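Silver: Questions Readers Keep Sending Us

From the Carnham Metals Letter, edited by Elmarie Venter 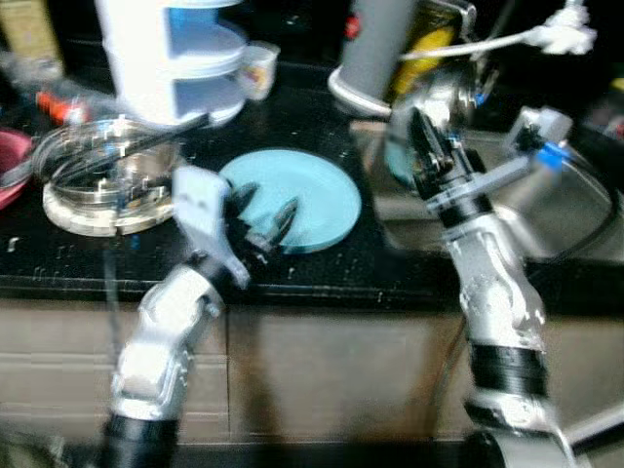 Issue 168, page 36

Why does my silver go black when I haven't touched it?

Silver doesn't need your help. It reacts with sulfur in the air and forms a thin dark layer of silver sulfide. Sulfur comes from eggs, wool, rubber bands and city air, so short of moving to the moon you will be polishing something eventually. Using the good forks every week does slow it down. Your grandmother's plan of saving them for company was the worst one available.

What does "sterling" mean?

It means 92.5 percent silver, with the rest usually copper. Pure silver is soft enough that a determined dinner guest could bend a spoon made of it. Look for a stamp reading 925 or the word "sterling."

Is "German silver" silver?

No. It's copper, nickel and zinc. "Nickel silver" is the same stuff and has the same amount of silver in it, namely none. We have had letters from people who found this out after paying.

How can I tell plate from solid?

Start with the marks. EPNS stands for electroplated nickel silver. Next, check the high spots, such as the backs of spoon bowls, where plating wears through first and a yellowish or grayish metal shows. If you still can't tell, take it to a jeweler. Please don't file a notch in it. The magnet test will catch a steel fake, but brass and copper aren't magnetic either, so passing it proves very little.

Does the foil and baking soda trick work?

Yes, on plain solid pieces. Line a bowl with aluminum foil, add baking soda and hot water, and make sure the silver touches the foil. It smells faintly of bad eggs, which is the sulfur leaving. Keep it away from anything with glued handles, pearls, or dark detail in the pattern that was put there on purpose.

Can silver go in the dishwasher?

It can. So can a hat. Harsh detergent and salt will spot the finish, and knives with hollow handles may come loose. Wash by hand and dry right away.

How should I store it?

Somewhere dry, in tarnish-resistant cloth. No rubber bands, no newspaper, no plastic wrap pulled tight.

What is silver used for besides forks?

Electrical contacts, solar panels, mirrors, brazing alloys and some wound dressings. It conducts electricity better than any other metal, copper included. Copper gets the wiring jobs by being cheaper.

Does it melt easily?

At 1,763 degrees Fahrenheit, so your oven is no threat. Solder joints give up long before that, and a teapot left on a burner will show you where they were.

Will you value my tea set from a photo?

No, and the reader from Vavcombe who has sent the same sugar tongs every February is asked to stop.

When do questions for the next issue close?

21st April. Elmarie reads all of them and answers the ones she can read.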